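The Phone Comes to the Table

Repair and reuse programs in Brerkbridge are receiving more telephones than any other household item, and the Solberg center has reorganized its front rooms to keep pace. The center, which opened with 2 benches, now runs 13, and accepts devices from residents on every working morning in April.

Staff ask owners to prepare a phone before bringing it in. Personal files should be copied to another device, the screen lock removed, and any case or card holder left at home. A charger is welcome but is not required. Each phone is given a paper ticket at the counter, and the ticket number follows it through the building until it is collected or released for reuse.

Inspection takes place on a clear tabletop, one phone at a time. The center's guidelines call for nothing else within reach that could scratch the glass, and for the device to be lifted by its edges. An inspection is allotted 30 minutes. Phones that need longer are moved to the Sorketti room, where parts are stored in shallow drawers by size.

Last year the center returned 33 phones to use through Mirkurance, its lending plan for residents who are between devices. Borrowers may keep a phone for one season and renew once. Those that cannot be repaired are held for parts, and the remaining material is sent out with the town's electronics collection. 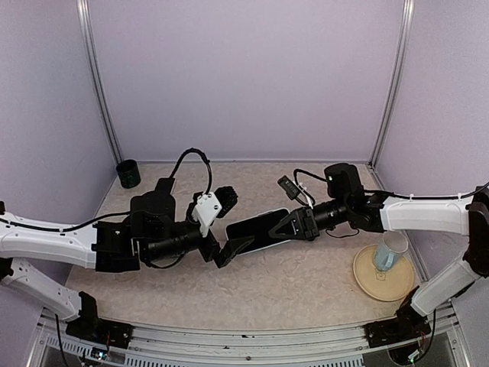
Hours and Drop-Off

The counter opens at 9 a.m. and closes at noon. Tickets must be shown when a phone is collected.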